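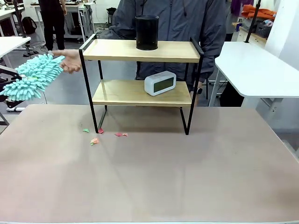

Duster, shelf, hand. Dusting task, left arm.

Right, I promised a thread on our house rules for working close to the arms, and I've finally got a cup of tea and half an hour. These are ours at Cotaten, so pinch what you like and ignore the rest.

First one, and the one I go on about most: if you're going to put your hand near the tool, say so out loud before you move. "Hand in." Then "hand out" when you're clear. Yes, you feel a bit daft for the first morning. Everyone does it anyway, including Nelly Lozano, and she wrote half the control code.

Whoever has the stop button has nothing else. No phone, no laptop, no holding the door for the delivery. If you need to scratch your nose you hand the button over first (ok, slight exaggeration, but only slight!)

Soft tool doesn't mean soft rules. I had a proper back and forth with Yeison Bermúdez over this one. His point was that a fluffy duster can't hurt anybody, so why bother with the slow speed setting. Mine was that there's a gripper on the other end of the fluffy duster. We stayed on slow. 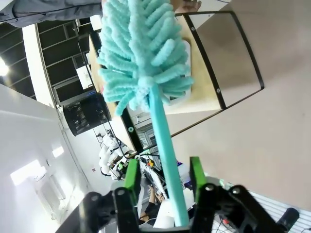
Grip check next. Before any wiping or dusting run we close the fingers on the handle and give the tool a gentle tug by hand, arm paused. If it twists, open up and seat it again. Don't just squeeze harder, that's how we cracked 2 handles back in May.

Sleeves! Cuffs snug, hood cords tucked in, lanyards off. I'm dreadful at the lanyard one and Jhair Restrepo now just holds his hand out for it when I walk up.

Speed cap when a person is within reach: 300 mm a second at the tool tip, and we go lower if anyone asks. You don't have to give a reason for asking. That bit is written down because Rocío Cárdenas noticed the new starters weren't asking.

Reset rule: one person puts the objects back between runs, and it's the same person all session. With 3 of us all being helpful at once the clock ended up in a different spot every time and we had to bin over an hour of recordings. Very annoying afternoon.

Someone's bound to ask if this is a proper standard. Nope. We read the proper ones too and there's a full risk assessment in the folder. This is just the page that's taped up where people can see it, and it gets changed in biro.

Latest biro change, from Eusebio Tamayo: if you've stopped the arm, whoever stopped it is the one who starts it again. I'd have sworn we already had that written down and we didn't.

Still arguing about whether "hand in" should need a reply before you move. I say yes, Yeison says it slows everything to a crawl. If your lab does call and reply, tell me how you get on with it, I'd like some ammunition.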